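Plimton Help Board > Home > Kitchen and storage

How do I deal with a growing pile of plastic shopping bags?

tilefloor_m
Posted Sat 13 October

We keep every plastic bag that comes into the apartment and they have ended up on the kitchen floor next to the trash can. Most are the thin white kind with red printing from the bakery and the takeout place, plus some bigger ones from Saithong. I use them as liners for the small bin, but they come in faster than I use them. I have one drawer I can free up. It is 80 mm deep inside, so stuffing them in as they are won't work. Is there a way to fold them that doesn't take all evening? And which ones are worth keeping?

northstairs
Lay the bag flat and press the air out from the bottom toward the handles. Fold it in half the long way, then again, so you have a strip. Fold the strip up from the bottom in short turns and tuck the handles into the last fold. Stand the squares on edge in a row and they will fit your drawer.

Thin bags are annoying because they hold air and slide around. Do those on a towel. If there is a receipt or crumbs inside, shake it out first – I skipped that once with bakery bags and had ants in March.

For which to keep, fill each with water over the sink. If it drips, it goes. Bags with a pinhole are still fine for dry trash like packaging.

keso_fan
just put them all in one big bag and hang it on the door. been doing that for years

rowboat250
Folding is fine but you will stop doing it after a week. I did. What worked for me was a limit. I have a Plornedo bag tube, the fabric kind with elastic at both ends, screwed to the inside of the cabinet door. When it is full, the rest go in the recycling drop at the store. Check that your store takes film first, because mine takes clear and white but sends back anything torn or sticky.

I would sort by size before anything else. Small ones for the bathroom bin, medium for the kitchen bin, and the big ones folded flat at the back. The colored ones go wherever they fit by size, no need for a separate pile.

tilefloor_m
Thanks. I'm going with the folding for the big ones and a tube for the rest. Sorting by size on the floor now. The white one with the cat and what looks like a cake on it is too thin for kitchen trash, so that kind will go in the bathroom bin. Some of the bags:
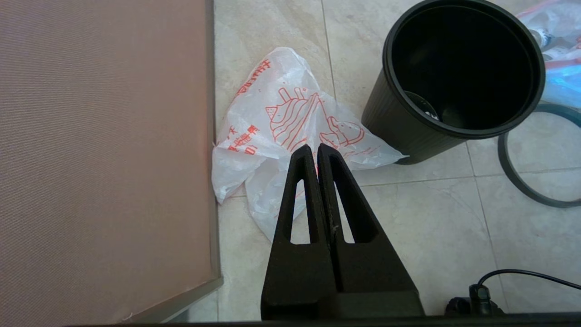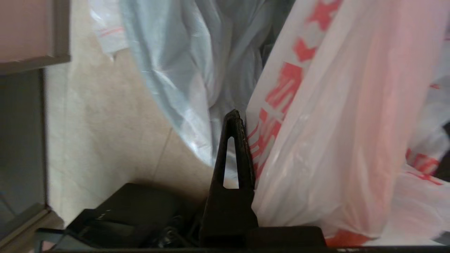
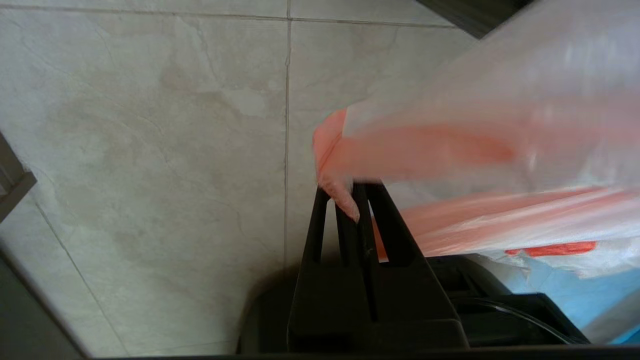
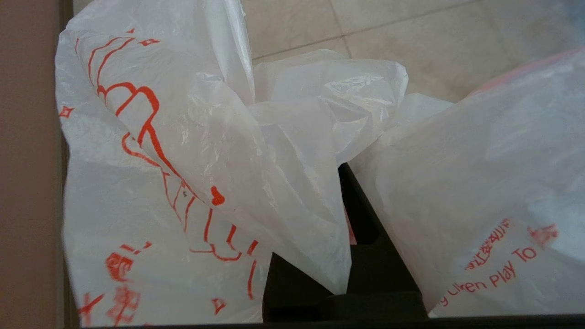 More in Kitchen and storage

Trash can lid won't stay closed (364 views)
Getting onion smell out of a drawer
Best way to clean grout lines by the stove (2333 views)
Where to recycle plastic film in Plimton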